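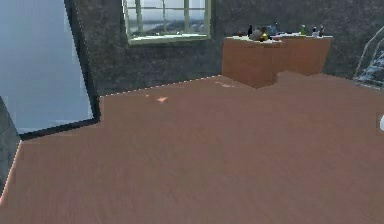

Figure 1. Simulated kitchen used for the episodes: floor, gray stone wall, window, counter with bottles.

Week 3: Showing a robot what you want, by hand or from across the room
Notes by Shirin Bahrami. Corrections to Kobina Odoi, who enjoys them.

Before the lab on Friday, read sections 1 through 4 and skim the rest. The reading on drift in section 5 will come back in week 4, where it is harder and less fun.

1. What a demonstration is

A demonstration is a record of somebody doing the task through the robot. At every time step we store what the robot could sense (the observation) and what it was told to do (the action). String those pairs together from start to finish and you have an episode. Collect enough episodes and you can train a policy, meaning a function that takes an observation and returns an action, by asking it to copy what the person did.

This is called behavior cloning. It is the oldest idea in the course and it works better than it deserves to. You will spend the semester finding out where it stops working, usually the evening before something is due.

Note what is missing from the record. There is no field for "why." If you steered left to avoid a chair and then also steered left because you sneezed, the file has two left turns of equal standing. The policy will study both with the same respect.

2. Three ways of showing

Kinesthetic teaching. You take hold of the arm and move it. The motors go slack enough to let you, and the joint encoders write down where it went. The motions are always ones the robot can reach, because the robot just reached them. The drawbacks are that your own body is all over the camera view, and that a heavy arm teaches you about your shoulders. Good for short tasks, poor for anything needing two arms unless you brought a friend.

Teleoperation. You hold a controller of some kind and the robot follows. The controller may be a game pad, a handheld tracker, or a small leader arm with the same joints as the big one. Your hands stay out of the picture and you can drive a robot that isn't in the room, or isn't in the world at all, as in our simulator. The price is that you lose the sense of touch and usually some sense of depth. Everyone's first attempt at a grasp lands slightly in front of the object. So does everyone's fifth.

Watching. The robot, or a camera, watches a person do the job with their own hands. This is how we would all prefer to teach, and it leaves the awkward question of how five fingers and an elbow turn into whatever the robot has. We come back to it in the second half of the course.

For the next two labs we use teleoperation in simulation, through Nirnach, which runs in the browser on the lab machines and in a browser of your choice at home if you are patient.

3. The task

The kitchen in Figure 1 is the one you will drive in. The task, in the words of the assignment sheet, is "go to the counter and stop within reach of the green bottle." You are driving the base only. There is no picking up this week, however much the bottle seems to be asking for it.

It sounds like a task for a toddler. Consider what the figure gives you to work with. Most of the view is floor, and a wood floor with streaky grain looks much the same after you have moved forward as it did before. The counter is at the upper right, against the far wall, and the things on it are a few pixels each. A slim dark bottle stands toward the left end and another near the right end, so "the dark bottle" would have been a terrible instruction. We know this because it was last year's instruction.

Then there is the large pale panel on the left with the black border. Ask three students and you get a doorway, a sheet of glass and a mirror. You don't need to settle the argument in order to drive to the counter. A policy that has to deal with rooms it hasn't met might need to, and it has nobody to argue with.

Terms you will need:

Start state. Where the robot is when the episode begins. Nirnach moves it a little each time you press Reset.

Goal condition. The test that decides success. For us it is the distance from the base to the bottle, measured by the simulator, plus the base being at rest. Rolling past with a wave does not count.

Horizon. The most steps an episode may have before it is called a failure.

Control rate. How often an action is sent and stored. Ours is 20 per second, so a few seconds of dithering is a surprising amount of dithering.

4. How to give a demonstration worth copying

Gifty Antwi wrote the first version of this section after watching a year's worth of student episodes end to end. She asked that we pass on her regards and her prescription for eye drops.

Decide on your route before you press Record. People who plan while driving produce long stretches in which the robot does nothing, and the policy learns from those too. A robot that has been taught to hesitate at the start may never leave it: the observation doesn't change, so the action doesn't either. If you trained on a lot of thinking, you get a philosopher.

Be consistent about the choices that don't matter. Suppose there is an obstacle straight ahead and you pass it on the left half of the time and on the right the other half. Both are fine. A policy trained with squared error will aim for the average of the two, and the average goes through the obstacle. Either pick a side or use a model that can represent more than one answer (week 6).

Be varied about the things that do matter. Start from different places and facing different ways. Begin a few episodes pointed at the window and a few with the counter out of view altogether. If every episode begins with the counter in the upper right, the policy may decide that its job is to drift right, and that the furniture was just there for company.

Slow down near the goal, smoothly. A jerk on the stick at the end is stored like any other action, and it lands exactly where precision counts.

Finish and stop recording. Do not take a victory lap. Abdul-Rahman Essien's otherwise lovely set from last March has one in nearly every episode, and the policy trained on it reached the counter, paused, and spun.

Throw away the bad ones, but look at them first. If you bumped the wall and recovered, that may be the most useful episode you made. See the next section.

5. Drift, and what to do about it

Say your policy is very good and makes a small mistake now and then. After a small mistake it is somewhere slightly unusual. Its training data has less to say about unusual places, so the next mistake is likely to be larger. That puts it somewhere more unusual still. In supervised learning on a fixed test set, errors stay where you left them. Here they pile up, because the policy's own actions decide what it sees next.

Your tidy demonstrations make this worse in one respect. An expert driver hardly ever shows what to do when badly placed, being so seldom badly placed. The remedies:

Add recoveries on purpose. Steer off course with recording paused, then record the return. Don't record the steering off. Every year at least one group does, and teaches the robot to get lost and come home again, over and over, very competently.

Add noise while driving. The software nudges your commands slightly and stores what you meant to do. You spend the whole episode correcting, and the corrections end up in the data. It feels like pushing a shopping cart with one bad wheel.

Let the policy drive and label what it does. Run it, collect the observations it gets itself into, and have a person say what the right action would have been in each. Add these to the data and train again. This is DAgger. The theory is clean. The labeling is tedious, and people turn out to be poor at giving steering commands for a robot they are not steering.

Take over when needed. The policy drives, you watch with a hand on the controller, and you step in when it is about to do something silly. Only your interventions are kept, or they are given more weight. Kenza Soliman will demonstrate this one in the lab, and will be glad to hear your opinion of when exactly she ought to have stepped in.

6. What simulation hides

The simulator hands us a good deal for free. It knows the true position of the base and the bottle, resets at the press of a key, and never runs down a battery. Nothing has to be mopped up. You can fail all afternoon at no cost but your dignity.

In exchange, the floor is perfectly level, the wheels do not slip unless we ask them to, and the delay between stick and motion is short and steady. On the real base the delay wanders. Operators respond to a delay by overcorrecting, and then by correcting the overcorrection, and it all goes into the file. We will put a fake delay into Nirnach in week 4 so you can meet the problem while it is still harmless.

Textures are the other trap. A policy trained in one room may be leaning on the color of the wall or on the outline of the window. Try changing the wall in the settings menu and running it again. Write down what you expected before you look.

7. For the lab

Bring headphones only if you want to shut out the other groups. Work in pairs, with one driving and the other keeping the log, and swap halfway. The log needs the episode name, whether it met the goal condition, and one line on anything odd. "Fine" is not a line.

Save to the shared drive under your pair's folder. The practice set is in the folder named 2263, which is the room number of a lab we moved out of, and no one has been brave enough to rename it.

Things to be ready to talk about:

Where did you and your partner choose differently, and would the policy be able to tell which of you was driving?

Would your episodes still be of use if the assignment changed to the white bottle?

Pick one of your failed episodes and say at which step it was lost. This is generally earlier than the step where it looked lost.

Office hours are after the lab, same room, until the building's lights go off on their timer.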